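Selia Household Encyclopedia
Home | Topics A–Z | Light and Color | Kitchen | Contact
Print this page | E-mail this page

Blue lighting

Blue lighting is the use of blue lamps, or white lamps behind blue filters, to light a room, a stage or a street. I've been fond of it since I was a teenager with a blue bulb in my desk lamp (my parents hated it), so this entry runs a bit longer than the one on green.

How it is made

Before LEDs came along, you got blue light by taking it away from white. A regular filament bulb gives off plenty of red and yellow and very little blue, so a deep blue filter threw out nearly everything the bulb made and you were left with a hot lamp and a gloomy room. The old painted party bulbs worked the same way, and the paint flaked. I still have one of the old Ketilsson bulbs in a drawer, with bare patches all over the glass where the white comes through!

A blue LED makes blue directly, and that changed everything. Most color-changing strips and bulbs mix red, green and blue, and when you ask for pure blue they simply switch the other two off. The result is far more saturated than any filter I ever bought, and the lamp stays a lot cooler too.

What it does to colors

Things only look red if there's some red light around for them to send back. Under pure blue a ripe tomato goes almost black, and so does a red sweater. Yellow turns dull and dark. White paper just becomes blue paper. If you put a navy blanket and a gray one side by side you'll have a hard time telling which is which – I've packed the wrong one for a trip.

Some things glow instead. Many laundry soaps and papers contain brighteners, and the deeper the violet end of your lamp goes, the more they show up. With an ordinary blue LED the effect is weak. For the full nightclub shirt you want a proper ultraviolet lamp, and that has its own entry.

What it does to your eyes

The very center of your vision has hardly any of the cells that respond to blue, so fine detail is harder to pick out. Reading under blue is tiring and I don't recommend it. The eye also bends blue more strongly than red, so a blue sign across a dark street often looks fuzzy even when you've got your glasses on.

Dim light adds a twist. As a room gets darker, your eyes shift over to the cells that work at night, and those are much better with blue-green than with red. At dusk the red flowers in my yard go dark first while the leaves and the blue ones hang on, and I love watching it happen. Blue light also has a name for keeping people awake in the evening. How much a small lamp matters is still argued over, but I turn mine off before bed anyway.
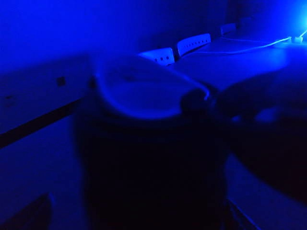
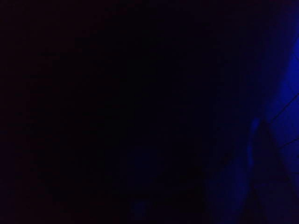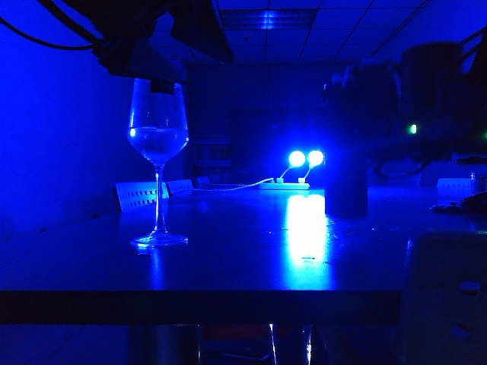

Blue light indoors.

Where it is used

Theaters are the big one. Blue stands in for moonlight on stage, and it's also the usual color for the work lamps behind the curtain, where people have to find their way without spilling light out front. The Hidimard in Tavstead has 14 of them in the wings and lets you walk through on the April open day – go if you can, and mind the step.

Aquarium keepers use it over coral, partly for growth and partly for looks. Bars like it for the mood. Restaurants mostly stay away, and if you've ever eaten a steak under blue bulbs you know why.

At home, I'd put it behind something: a shelf, a headboard, the back of a TV. Let it bounce off a pale wall, and keep a warm lamp within reach for when you drop an earring.

See also: Black light; Filters and gels; Night vision; Twilight

Last revised Monday, November 26, 2018

Print this page | E-mail this page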